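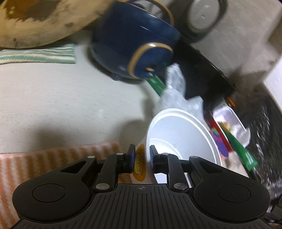 A white plastic tub on a pale countertop.

About Kostiuk Payroll Services

Kostiuk began at a kitchen table, with two people who had spent most of their working lives in other people's payroll offices and thought the job could be done with a little more patience. Volodymyr Symonenko had run wages for a furniture maker, and Cuiping Qin had spent years answering the phone for a firm that paid seasonal farm crews. They met at a training day on overtime rules (a very long training day, as both of them will tell you), and they kept talking well after the coffee had been cleared away.

Today we look after pay for 93 small employers, most of them bakeries, laundries, plant nurseries, packing sheds and repair shops. Our smallest client has 3 people on the books and our larger ones have a good many more, and we try very hard to give every one of them the same kind of attention. If you call us on a Monday morning with a missing time sheet and a worried crew, you'll get a person who knows your account, and you won't have to tell the whole story twice!

What we do

We work out wages, overtime, holiday pay and deductions, and we get the money to your people on the day you promised it. Some workers like a bank deposit, some like a pay card, and quite a few still want a paper check they can hold in their hand. We handle all of these, and we're happy to run them side by side for as long as your crew needs. Moving everybody over at once can look tidy in the office, but we've seen how hard it is on a family that has never used a card machine or lives a long drive from the nearest branch.

Every worker we pay gets a pay slip in plain language. Cuiping wrote the first version herself and has rewritten it more times than she cares to remember. It shows the hours, the rate, what was taken out and why, and there's a phone number at the bottom that goes straight to our help desk. Workers call it as often as employers do, and we love that. A question about a deduction usually takes 10 minutes to sort out when somebody asks it early, and a great deal longer when it has been left to simmer until June.

The people here

Volodymyr still runs the office and still checks the first pay run for each new client line by line. Cuiping leads the help desk. Eyvindur Toft came to us from a credit union and looks after bank files and pay cards, along with the changeover when a client joins us from another provider. Stefaniia Dovhaniuk visits workplaces and sits down with crews at shift change, going over pay slips and helping with forms for anyone who would like a hand. Ihor Symonenko is Volodymyr's nephew, and he joined us for one summer to scan old files and is now in charge of our records and our year-end forms.

Working with us

We ask new clients to give us 30 days before their first pay run, so that we can gather the records properly and talk with the crew about how they'd like to be paid. There's no long contract. If things change on your side, and with small businesses they so often do, just give us a call and we'll work out the next step together.

The office opens at 7:30 a.m. and the help desk stays on until the last pay file of the day has gone out. Come by if you're in the neighborhood. The door sticks a bit, so give it a good push.

Shared 10 times
3 comments

Related
Choosing a pay day that suits your crew
Reading your pay slip, line by line
Cards, checks or deposit: questions workers ask us
What to bring when you switch payroll providers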